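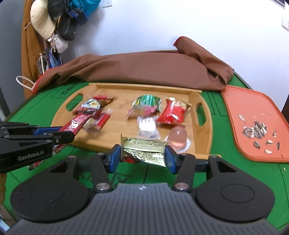

Individually wrapped snacks on a bamboo serving tray.

The Shared Table and the Habit of Clearing It
By Tshepo Chauke
November 9, 2024

The Mokoena Residents' Association maintains one common room for 48 households. Over the past year the Association has received more correspondence about the snack tray in that room than about the elevator, the parking rules or the heating. The letters divide fairly evenly. Some members ask that the tray be removed between gatherings and brought out by the host of each event. Others ask that it stay on the table at all hours, filled by whoever wishes to fill it. I write in support of the second group, with certain conditions, and I do so in a personal capacity.

A tray of wrapped snacks is among the least expensive forms of hospitality available to a shared building. The Association spent 476 on refreshments in the last accounting year, and most of that sum went to two catered evenings. The everyday tray was supplied almost entirely by residents who left on it whatever they had bought for themselves. It asks very little of a guest. A person who would decline a plate of food will often accept a single packet, and a person who has accepted a packet will usually sit down.

The objection most often raised is that the tray looks untidy. My colleague Ruan Msimang has argued in these pages for a set of lidded jars, with one kind of snack in each and a label on the front. His proposal is well considered and would certainly photograph better. I believe it would also change the character of the table. Jars must be filled by someone who knows the system. A tray accepts a stray candy or the last two bars from a box, and the resident who leaves them there needs no instructions.

There is a further point about variety. A mixed tray invites people to sort through it, to ask one another what a certain packet contains, and to recommend or warn. Conversation between neighbors of different ages and backgrounds is difficult to arrange by notice. It seems to come more easily when two people are reaching for the same thing. 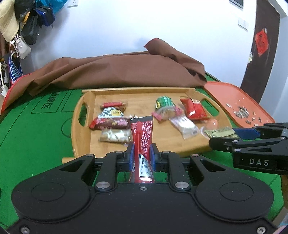
The case for wrapped goods over loose ones deserves more attention than it has received. Open bowls of nuts and seeds require a clean scoop, a fresh bowl and a degree of trust among those who use them. Wrapped items can be handled, considered and returned, and they keep. The exception I would defend is the sunflower seed, which belongs at any long conversation and cannot sensibly be replaced. It does need a place for its remains, and a separate plastic tray like the orange-red one, with the husks scattered on it, answers the purpose well. The food stays on the wood and the shells go elsewhere. I would ask that a second vessel of this kind be treated as a required part of the table.

My other conditions concern clearing. Wrappers should leave the room with the person who opened them. The tray should be emptied and wiped every 5 days, and anything past its printed date should be thrown out at that time. Cloths should be folded and put away in the Skultik cabinet. Members have asked whether a cleaning contract might cover these duties. The Stindik quotation for a year of such service came to 1015 – more than twice what we spent on the refreshments themselves – and I cannot recommend it.

It has been suggested that shared food encourages a few residents to take more than they bring. This is no doubt true. I do not regard it as a serious fault in an arrangement meant to be generous, and I would be sorry to see the Association begin keeping records of who ate what.

The matter will come before the members at the December meeting in the Stolwood Room. Written comments may be left with the front office until then.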